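Plusta Tabletop Chores, data card

Version 2, released 28/03/2025
Maintainer: Harsh Negi

Summary

Plusta is a set of teleoperated and autonomous episodes of a two-finger gripper doing small household and office chores at a table: putting lids on containers, setting things upright, clearing items to one side, returning tools to a holder. It was assembled to answer a narrow question – which of these chores can a current general-purpose policy finish without a person stepping in – and the file layout follows from that. Every episode carries an outcome label and, where the outcome is a failure, the step at which it failed.

The set holds 600 episodes. Of these, 100 are held out for evaluation and should not be used in training. The split is by table layout, so no held-out arrangement of objects appears in the training part.

What changed since version 1

Outcome labels were redone from scratch. Version 1 had a single success flag set by the operator at the end of the episode, and operators disagreed about lids: some counted a lid resting crooked on the rim, some did not. Version 2 uses the written criteria below. Scores computed on version 1 are not comparable and should not be placed in the same table.

Gripper width is now logged in meters. It was a raw encoder value before.

Layout of the files

episodes/ one folder per episode, numbered
episodes/N/video.mp4 fixed workspace camera
episodes/N/state.csv joint positions, gripper width, timestamps
episodes/N/label.json chore, outcome, failure step, operator code
splits/train.txt
splits/heldout.txt
criteria.txt full wording of the outcome criteria

Timestamps in state.csv are seconds from the first video frame. A few episodes have a state log that starts slightly before the video; the early rows have negative times and can be dropped.

Chores

lid_on: pick up a lid and seat it on its container.
upright: turn a tipped container so that it stands on its base.
tool_return: put a pen, ruler or pair of scissors into an organizer.
clear_left, clear_right: move all loose items past a line on the table.
move_plant: lift or slide a potted plant to a marked spot, pot upright at the end.

Instructions are stored as plain English sentences in label.json. Each chore has several wordings, written by the operators. Spelling mistakes were left in.

Outcome criteria

An episode is "done" if the end state matches the instruction and nothing else on the table has been knocked over. It is "partial" if the end state matches but another object has fallen or left the table. All other cases are "failed". A seated lid must be level by eye on the fixed camera. An autonomous episode in which a person touched the robot or an object is "failed", regardless of how it ended.

No time limit is applied in the labels. Users who want one can apply it from the timestamps. We suggest 80 seconds for every chore except the two clearing ones.

State of the chores

On the held-out layouts our baseline policy is dependable on tool_return when the organizer is open toward the gripper, and on clear_left and clear_right with light items. It is poor on upright. Large round containers roll when pushed at the rim, and the policy tends to repeat the same push. It is also poor on lid_on whenever the lid starts on its edge; a flat lid with a knob is a different and much easier problem, and the two should be reported separately (field lid_start in label.json).

None of this supports a claim that a machine can tidy a table on its own. A person does each of these chores in a few seconds and does not need the organizer turned the right way first. The baseline also has no means of noticing that it has failed, so a chained run usually carries on after a dropped object.
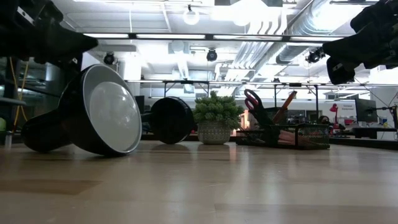

Figure 1. Workspace view: tipped container, lid on edge, potted plant, and mesh organizer with red-handled scissors.

Known limitations

Background. The recording area is in a working office. People, desks and ceiling lights can be in view, and lighting differs between sessions. Models trained on this set alone may pick up on the room.

Surface. Light wooden tabletops reflect the overhead lights. Dark objects segment well against them; pale ones do not.

Objects. All are rigid or nearly so, apart from foliage. There is no cloth, no liquid and no food. Nothing here says anything about laundry or dishes.

Force. No force or torque data were recorded.

Related sets

Sudwood covers shop-floor bin sorting with the same label format, and the loader reads both. The Ahuja episodes use an older schema and have to be converted first with the script in tools/. Skillance scoring code works on version 2 labels from its April release onward.

Contact

Report label errors with the episode number and the outcome you think is correct. Corrections are collected and applied at the next version, never to a released one.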